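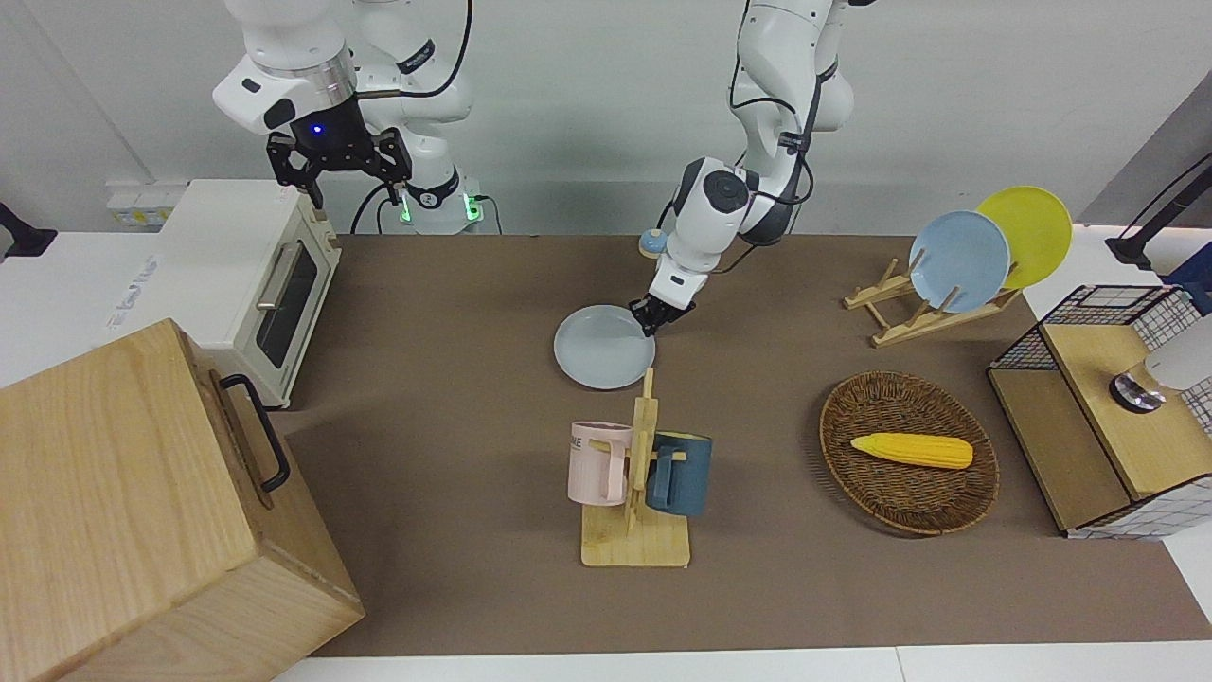

I've had the Skellach dish rack next to my sink since last July, and I've grown so fond of it that my sister Ruth says I should stop bringing it up at dinner (I won't!). It cost me $70, and I did stand in the store a good long while before paying that much for a place to park wet dishes. What won me over was the slots. They're set wide enough for a flat plate with a proper rim, like the pale blue one on the brown mat, and they'll take a deep soup bowl too – my old rack made you choose. The drip tray slides out from the front, so you can empty it without moving a single glass.

Now for my grumbles. The silverware cup is too shallow, and long spoons tip right out of it. The rubber feet came loose in the spring, and I wrote to Skellach and had a new set in the mail within the week, no fuss at all. I'd buy it again, though I'd wait for a sale if you can stand to.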